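인쇄하기 | 이메일로 보내기
공유 14 · 댓글 2

Makgate 지원사업 중간보고: 오픈데이를 마치고

2018년 4월 21일

안녕하세요, Ratar 작업실입니다. 원래 이번 보고서는 양식에 맞춰서 표로 드리려고 했는데, 지난번에 담당자님께서 "그냥 편하게 써 주셔도 된다"고 하셔서 정말 편하게 쓰겠습니다(나중에 후회하시기 없기예요!). 정산표는 따로 첨부했고, 이 글에는 오픈데이 이야기와 그동안의 진행 상황을 같이 담았습니다.

우선 오픈데이부터요. 저희 동네 행사치고는 꽤 크게 치렀습니다. 안내문을 900장 찍었는데 거의 다 나갔고요, 남은 건 작업실 문 옆에 꽂아 두었습니다. Desarside 쪽에서 1층 홀을 빌려주신 덕분에 대기 공간 걱정이 없었어요. 작년에는 복도에 줄을 세웠다가 옆 사무실에서 한 소리 들었거든요. 올해는 그런 일 없이 조용히(는 아니고 시끌시끌하게) 끝났습니다.

시연은 오전과 오후, 이렇게 두 번 했습니다. 신청서에는 네 번 한다고 적었는데 준비하면서 줄였어요. 한 번 하고 나면 팔 위치를 다시 맞추고 케이블을 점검하는 데 생각보다 시간이 많이 걸려서, 무리해서 네 번을 하느니 두 번을 길게 하자고 결정했습니다. 이 부분은 계획 변경 사항이니 기록해 두시면 좋겠습니다. 예산에는 영향이 없습니다.

오전 회차는 주로 아이들하고 부모님들이 오셨어요. 설명을 길게 준비했는데 다들 로봇만 보고 계셔서 중간에 제가 말을 줄였습니다. 양팔 로봇이 물건 하나를 두고 서로 맞춰 움직이는 작업을 보여드렸는데, 그리퍼 둘이 가까워질 때마다 앞줄에서 "어어, 부딪친다!" 하는 소리가 나서 저도 덩달아 긴장했네요. 속도는 평소 연습 때보다 낮춰 놓았습니다. 느리면 지루해하실까 봐 걱정했는데 오히려 느려서 잘 보인다는 분이 많았어요.
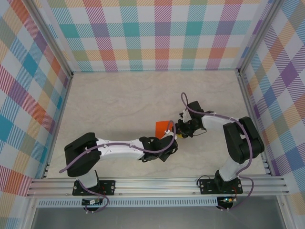
양팔 협동 작업. 가운데 주황색 물체 쪽으로 두 그리퍼가 모여 있다.

오후에는 분위기가 확 달랐습니다. 근처 공방 하시는 분들, 공고 선생님들, 그리고 Orbán 정비소에서 단체로 오셨는데 질문이 아주 구체적이었어요. 두 팔을 같은 레일에 고정한 이유가 뭐냐, 케이블은 왜 팔 바깥으로 뺐냐, 체크무늬 벽지는 무슨 의미가 있냐 등등. 벽지 질문은 오전에도 나왔고 오후에도 또 나왔습니다. 배경을 바꿔 가면서도 작업이 되는지 보려고 붙인 거라고 말씀드렸더니, 한 분이 그럼 꽃무늬도 해 보라고 하셔서 다음 후보에 넣었습니다. 농담 아니고 진짜로 넣었어요.

케이블 이야기는 조금 따로 적겠습니다. 보라색 케이블을 팔을 따라 바깥으로 돌려 놓은 게 지금 방식인데, 오후에 오신 선생님 한 분이 손목 쪽 고리가 너무 크면 언젠가 걸릴 거라고 지적해 주셨어요. 맞는 말씀이라 뜨끔했습니다. 저희도 연습하면서 같은 고민을 했고, 길이를 줄이면 이번엔 팔을 뻗을 때 당겨지더라고요. 고정 클립 위치를 옮겨 가며 시험해 볼 생각이고, 부품값은 소모품 항목 안에서 해결됩니다.

그 밖의 진행 상황입니다. 올해 들어 오늘까지 기록한 시험 동작이 3,122회입니다. 성공한 것과 실패한 것을 다 합친 숫자예요. 담당자님께서 성공률을 물어보셨는데, 작업 종류마다 차이가 커서 하나로 뭉뚱그려 말씀드리면 오해가 생길 것 같습니다. 납작한 물건을 건네는 작업이 제일 까다롭고, 잡는 각도가 조금만 틀어져도 받는 쪽이 헛잡는 일이 많습니다. 작업별로 나눈 표를 다음 보고 때 드릴게요.

아쉬웠던 점도 솔직하게 적습니다. 첫째로 뒤쪽에 서신 분들이 잘 안 보인다고 하셨어요. 작업 공간이 워낙 작고 삼면이 벽이라 앞에서밖에 볼 수가 없거든요. 화면을 하나 걸어 두긴 했는데 햇빛이 들어서 오전 내내 뿌옇게 보였고, 오후에 커튼을 치고서야 좀 나아졌습니다. 그리고 안내문에 적은 시작 시간하고 홈페이지에 올린 시간이 서로 달랐어요. 제 실수입니다. 일찍 오신 분들께는 커피를 드렸습니다.

설문지는 걷어 두었고 아직 다 읽지 못했습니다. 훑어본 걸로는 "직접 움직여 보고 싶다"는 의견이 제일 눈에 띄네요. 안전 문제가 있어서 이번에는 관람만 했는데, 8월 행사 때는 한쪽 팔만 켜 두고 아주 느리게 조작해 보는 체험을 넣으면 어떨까 싶습니다. 그러려면 보험 조건을 다시 확인해야 하니, 혹시 Makgate에서 비슷한 행사를 지원하신 적이 있으면 참고할 서류를 좀 보내주실 수 있을까요?

지원금은 계획대로 쓰고 있습니다. 홀 대관비를 안 쓰게 돼서 그만큼 남았는데, 화면 가림막하고 관람용 발판을 만드는 데 돌려 써도 되는지 여쭤봅니다. 된다고 하시면 견적부터 받아 보겠습니다. 다음 달 안에만 답을 주시면 일정에는 문제없어요.

글이 길어졌네요. 작업실은 평일 오후에 늘 열려 있으니 근처 오실 일 있으면 들러 주세요. 미리 전화 한 통만 주시면 로봇 켜 놓고 기다리겠습니다!

Ratar 작업실 드림

인쇄하기 | 이메일로 보내기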